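Sorting a mixed box of small toys and odds and ends
Home & Family > Tidying and storage

Lucía Bermúdez
Posted Saturday, 7 replies hidden

We have one toy box and everything has ended up in it. Play food, rubber animals, plain blocks, and also things from my desk like paper clips. My son is 5 and wants to help put it all away. Do I sort by type or by size? And is it worth keeping the sets together?

Pearce85
Sort by type. Tip the lot out on a flat surface and start with whatever there is most of. Play food that comes in halves should be put back together first, otherwise you find one end of the corn in March and the other in July.

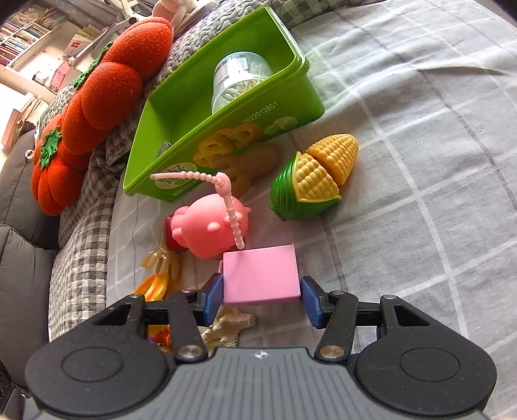 Paper clips want a jar with a lid, and the jar wants to go on a shelf he can't reach. Same for anything small and metal. Blocks can go in any old plastic tub – they don't mind being thrown about. Rubber animals I would keep apart from them, as ours picked up marks.

We did ours in one go after tea and it has stayed more or less sorted.

zarkidon
just get more boxes

Wondel Mum
Agree with the first reply, except I wouldn't bother about sets. Ours all go in together and the children still find what they want. Food tubs do fine if you wash them. I stick a bit of paper on the front with a drawing of what goes inside, as mine can't read yet.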